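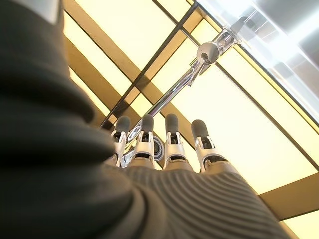 Do you need to bow when you hand over a business card in Japan?
A small one is plenty, head and shoulders, while both hands are still on the card.

That was the top question from the February round so I'm putting it first. Rest of this is a reply to the thread, sorry for the delay, am writing between trains.

On May 7, 2026 the Bevell office list wrote:

> We have six people going over for the Ocampo meetings and none of them
> have done this before. Two things we can't agree on here. One, do we
> print the cards in Japanese on the back or make two separate sets?
> Two, what happens with the cards once everyone sits down? Our old
> handout from Fludton says to put them away at once to keep the table
> clear. Somebody else says that's rude. Also how many cards per
> person, the printer wants a minimum of 600 and that seems crazy for
> four days.

OK, in order.

Printing. One set, two sides. English one side, Japanese the other. Hand it over Japanese side up, turned so the other person can read it. Separate sets get mixed up in the bag, I've done it, gave a very senior man an English-only card and then had to dig. Get the names in katakana checked by each person out loud before it goes to the printer. Job titles are the hard part. "Associate" doesn't carry over well, ask the host side what they'd call the role.

Cards on the table. The old handout is wrong and I wish it would stop circulating. Leave them out in front of you for the whole meeting. If there are several, line them up in the same order people are sitting, it helps with names too. The most senior person's card can go on top of your card case. Put them away at the end, in the case, not a back pocket. Dont write on them while the owner is in the room.

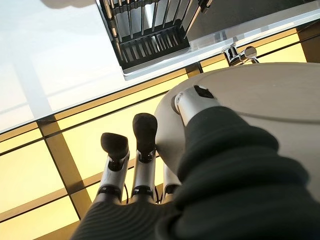 Flirnaso list digest, 2,023 words in this issue | this message: 3 min read

How many. 600 is for the whole order or each? If it's the whole order then fine, that's 100 a head and you'll use the rest at home. If each, find another printer. Last trip our group of five went through 111 in total and that included a trade evening. Do not run out though. Running out is worse than any of the bowing stuff. Keep a few spare in the hotel.

Other bits people asked off list:

Who goes first. Visitors usually offer first, and the senior people on each side exchange before the juniors do. So work out your own order in the elevator.

Both offering at once, which happens constantly. Give with the right, take with the left, then bring the left-hand one up with both hands. Practise it a couple times, feels silly, do it anyway.

Across a table. Try not to. Walk round.

Reading it. Look at the card for a few seconds, say the name with -san. If you're not sure how to say it, ask right then. Perfectly fine and much better than avoiding the name for teh next hour.

Card case. Yes get one. Plain, dark. The one I use cost a bit over 1,000 yen at a station shop and has lasted years.

Seating I'll do in a seperate message, it's long and depends on where the door is. Short version, wait until you're shown where to sit.

If anyone still has the Fludton handout on a shared drive please delete it or at least cross out page two.

Train's here.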